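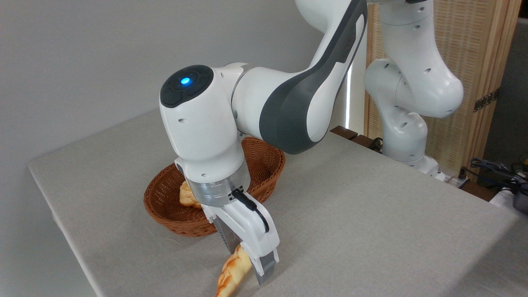

Shared facilities sell houses. Anyone who has looked round a new estate in the past few years will have been shown the gym, the lounge and the plan of the footpaths before being shown a bedroom. What you are rarely shown is the yearly charge that pays for it all, or who decides how much it will be.

I have lived on the Kosent estate at Okthorpe for six years. There are 300 homes, a clubhouse, a small pool and a playing field. When we bought, the brochure gave the clubhouse two full pages and the service charge one line near the back. The charge has gone up every January since. The latest letter, dated 16th December, puts it up again by £200 a household and gives "rising costs of amenity provision" as the cause.

I don't object to paying. The pool needs cleaning and the paths need gritting, and I use both. My objection is that the people who pay have no say in what is kept, what is dropped and what is added. The managing agent, Hamdan, sends out a budget with 14 headings, most of them two words long. "Clubhouse general" is the largest. I wrote to ask what was in it and was told the figures were set out in the budget, the very thing I was asking about.

Some neighbours say we knew what we were signing. That is partly true. We knew there was a charge. We did not know that it had no ceiling, and the sales office did not bring it up. A buyer with a good solicitor might have spotted it, but most of us used the one the developer suggested - our own fault, perhaps, though a common one.

Others would like to shut the clubhouse and save the money. I think that would be a mistake. The lunch club meets there, the toddlers' group meets there, and in bad weather it is the only place on the estate where you can sit with other people without driving somewhere. Tastness, on the other side of the bypass, closed its hall and still pays to heat and insure the building.

What I would like is quite ordinary. Residents should see the invoices for anything over £1000. New spending on the clubhouse or the pool should go to a vote of the households before it is agreed. And any agent selling a house here should put the last five years of charges on the same page as the photograph of the pool.

Hamdan has said it will take comments on the new budget until the end of January. Mine went in last week, and the form allows only one per household, so agree it between you before you send it.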